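Research > Working Papers > Household Materials and Waste

3. Keeping and reusing plastic covering sheet in rented homes 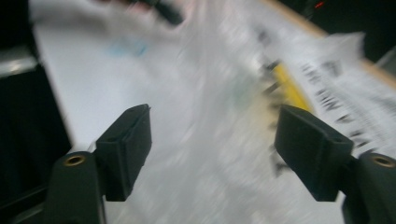 Figure 1. Translucent plastic sheet, wrinkled.

The second group of questions in our study was about what people do with covering sheet when the first use of it is finished. By covering sheet we mean the thin plastic that is put over furniture, floors or stored goods, and also the large pieces which arrive around a mattress or a sofa. In the literature this material is mostly treated together with shopping bags and food film, and we think this is a mistake. A bag has handles and a known size, and people have a habit for it. A sheet has no such habit. It is too big for the kitchen drawer and too clean, in the opinion of many tenants, for the bin.

3.1 Who answered

The questionnaire was given to tenants in two areas, Jindwood and Shirima. Jindwood is the older one, with brick houses divided into flats, and most of the homes there have some kind of shed or a space under the stairs. Shirima was built later and the flats have a balcony but almost no storage. We sent out 100 questionnaires by post and 93 came back in a condition that we could use. This is a high return for a postal questionnaire, and the reason is probably that the letter was signed by the tenants' office and came in July, when there was little other post from them.

We did not ask for the income of the household. Some readers of the earlier draft wanted this, but in our pilot the question about income made people leave the rest of the page empty.

3.2 What was kept

Most of the tenants in Jindwood said they keep at least one sheet at home. In Shirima the answer was more divided, and several persons wrote in the margin that they would like to keep it but have no place. The margin notes were more useful than we had expected, and we have coded them in the same way as the open answers. One tenant in Shirima wrote: "I fold it, it opens again, I fold it again, then I give up and throw it." Another had kept the same sheet through 4 moves and knew in which year she had got it.

The behaviour of the material when it is folded came back many times. Thin sheet holds air between the layers and slides on itself, so the folded packet becomes bigger than the person had planned. Ojala, in his notes on storage in small dwellings, calls this "the second volume" of an object, meaning the space it takes after use, in contrast to the space it took in the shop. We find the term helpful, although Aarne Ojala himself used it only for cardboard.

3.3 What it was used for later

The later uses were quite ordinary. Painting was the most common, then covering a bicycle or garden chairs in winter, and after that protecting a floor when a neighbour's child came with clay or colours. In Jindwood a few people had put sheet inside a window against the cold. The tenants' office does not favour this, as it can hold moisture against the frame, but the people who did it were satisfied and intended to do it again.

It is important to say that keeping is not the same as reusing. Of the people who kept a sheet, a good part could not name any occasion when they had taken it out. In the interviews we met the expression "for the day when I need it", and we have coded this as a separate category. The two readers of the answers did not always agree on where this category ends, and the disagreement is discussed in section 5.

3.4 The collection point

Bokance, the firm which collects recycling in both areas, takes soft plastic only at a collection point behind the Hesine shopping centre. The distance is short from Shirima and rather long from Jindwood. We had supposed that the distance would explain why people in Jindwood keep more, but the answers give weak support for this. Many tenants in Shirima had never heard of the collection point, and those who knew it believed it was for bags only. The sign at the entrance uses the words "bags and wraps", and a sheet of several metres does not feel like a wrap to an everyday reader. We have proposed a change of this wording to Bokance and wait for the reply.

Tagged under: Housing, Waste & Recycling, Tenant Surveys

Contact the editors | Copyright remains with the authors | Back to top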